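손목캠 정책이 캔 앞에서 자꾸 멈칫합니다 (인식 문제? 제어 문제?)

읽는 시간 5분

글쓴이: 감자펌웨어

안녕하세요, 눈팅만 하다가 처음 글 써봅니다. Butia 스택으로 집기 작업 돌리고 있는데요, 며칠째 같은 데서 막혀서 머리가 아픕니다 ㅠㅠ

구성은 단순해요. 손목 카메라 한 대만 쓰고, 시연 데이터 140개로 학습한 정책이 액션을 17스텝씩 묶어서 뱉습니다. 추론은 Flelport 노드에서 따로 돌리고 컨트롤러 쪽에서 받아서 보간해요. 과제는 "음료 캔 집기" 하나뿐입니다.

증상이 뭐냐면, 접근은 잘 하다가 그리퍼 벌린 채로 캔 못 미쳐서 서요. 그러고는 좌우로 미세하게 왔다갔다 합니다. 어떤 때는 그냥 집고요. 로그 보면 gripper 값이 0.4에서 0.6 사이를 계속 오가는데 닫힘 문턱을 못 넘습니다. 멈칫할 때 정책에 들어간 입력 한 장 올려둘게요.

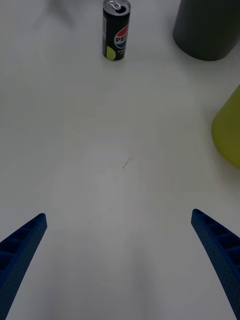
멈칫 구간의 손목캠 입력. 펩시 캔이 목표물

보시다시피 캔 윗부분이 살짝 잘려 들어옵니다. 저는 이게 원인 같아서 카메라 각도를 바꿀까 하는데, 그러면 데이터를 다시 모아야 해서요... 혹시 비슷한 경험 있으신 분?

추천 17 · 댓글 7 · 공유 5

--

보간장인
각도부터 건드리지 마세요. 청크 경계에서 튀는 거 아닌가요? 17스텝을 다 쓰고 다음 추론 받는지, 중간에 갈아타는지부터 적어주셔야 합니다. 왔다갔다하는 건 전형적으로 이전 청크랑 새 청크가 서로 다른 소리 할 때 나와요.

--

감자펌웨어
앗 빠뜨렸네요. 5스텝 쓰고 새로 받습니다. 겹치는 구간은 지수 가중 평균이고요.

--

민트초코로봇
저는 인식 쪽 한 표요. 흰 상판이라 참고할 게 별로 없잖아요. 게다가 화면 가운데 조금 위에 짧고 거무스름한 선 같은 거 있죠? 펜 자국인지 부스러기인지 모르겠는데, 학습 데이터에도 똑같은 위치에 있었으면 정책이 그걸 기준점으로 삼았을 수도 있어요. 저희도 테이블 얼룩 닦았더니 성공률이 뚝 떨어진 적 있습니다 ㅋㅋㅋ

--

보간장인
얼룩설은 너무 나간 것 같은데요. 손목캠이면 팔이 움직일 때마다 얼룩 위치도 바뀌는데 그걸 어떻게 외웁니까.

--

민트초코로봇
테이블에 고정된 점이니까 오히려 위치 추정하기 좋은 단서죠. 시연할 때 캔을 늘 비슷한 자리에 놨다면요. 가리고 돌려보면 금방 알아요. 입력에서 그 부분만 주변색으로 칠하고 액션 출력 비교해 보세요. 로봇 안 움직여도 됩니다.

--

Pin-yu Chuang
한국어 조금 서툴러요, 이해해 주세요. 저는 Birhane 플래너 쪽 일하는데 두 분 말 다 확인할 가치 있어요. 다만 오른쪽 물체도 봐 주세요. 위쪽 구석에 어두운 회색 원통 있고 그 아래 연두색 비슷한 것도 조금 보여요. 시연 때도 이런 물체 같이 있었어요? 캔만 두고 찍은 데이터라면 분포 밖이에요. 그리고 지연 시간 얼마예요? 이미지 타임스탬프와 액션 적용 시점 차이요. 도착 시각 말고 촬영 시각 기준으로요.

--

감자펌웨어
와 댓글 감사합니다!! 퇴근 전에 급하게 해봤어요.

1) 점 가리기: 저장된 입력에서 칠하고 비교했는데 출력 차이가 거의 없었습니다. 민트초코님 죄송...
2) 지연: 촬영 시각 기준으로 다시 재니까 140ms 나오네요. 저는 여태 40ms인 줄 알았어요. 수신 시각으로 재고 있었습니다 (부끄)
3) 다른 물체: 시연 절반쯤에는 있었고 나머지는 캔만 있었어요. 이건 따로 나눠서 성공률 봐야 할 것 같아요.

--

보간장인
ㅋㅋㅋ 100ms를 어디다 흘리셨어요. 보정 없이 가중 평균 하면 과거 관측 기준 액션을 지금 위치에 섞는 거라 흔들릴 수밖에 없습니다. 지연만큼 앞 스텝 버리고 시작하세요. 그리퍼 채널은 평균에서 빼시고요. 열림이랑 닫힘을 평균 내면 당연히 어중간한 값 나옵니다.

--

민트초코로봇
점 얘기는 접을게요 ㅋㅋ 그래도 프레임 하나로 비교한 거면 몇 장 더 해보세요. 그리퍼 채널 분리는 저도 찬성입니다. Cleltmont 드라이버 쓰시면 채널별로 필터 따로 걸 수 있어요, 설정 파일에서 smoothing 항목 밑에 있습니다.

--

감자펌웨어
넵 월요일에 지연 보정이랑 그리퍼 분리 하나씩 따로 켜서 돌려보고 로그 들고 올게요. 카메라 각도는 일단 안 건드리는 걸로...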